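4. Registrar os casos do dia no Numia

Com o painel configurado, chegou a parte boa: colocar os números do município no ar! Leva menos tempo do que parece, e o boletim de Garba já sai montado.

1. Abra o menu Vigilância e escolha Novo boletim.
2. Selecione a unidade de saúde. Neninlow já vem marcada como padrão.
3. Digite os casos novos do dia (por exemplo, 27) e tecle Enter.
4. Confira o acumulado. Se ontem eram 1.003, o campo deve mostrar 1.030.

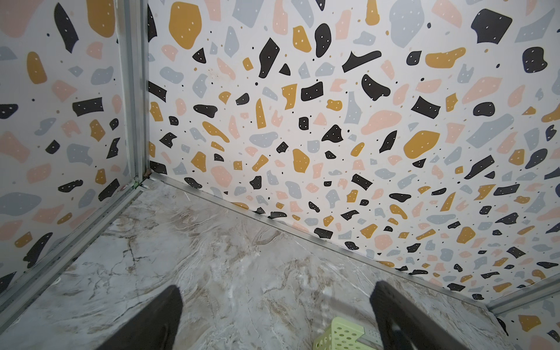 Figura 4.1 - Canto com estampa terrazzo

Nota: o acumulado é calculado pelo sistema. Corrija sempre o valor diário, nunca o total.

5. Distribua os casos por faixa etária até a barra chegar a 100%.
6. Clique em Salvar rascunho.

Cuidado: faixas com menos de 5 casos ficam ocultas na versão pública. Não desative essa opção - ela protege a identidade dos pacientes.
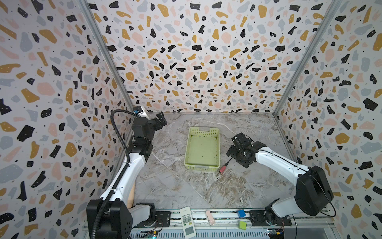 Equipe Furkedon | Suporte à Vigilância Epidemiológica

7. Envie o rascunho para revisão. Em Garba, quem aprova é Efe Okonkwo, até as 16h.
8. Depois da aprovação, clique em Publicar e veja o gráfico se atualizar na hora!

Boletins devolvidos voltam para a pasta Pendentes, com o comentário do revisor.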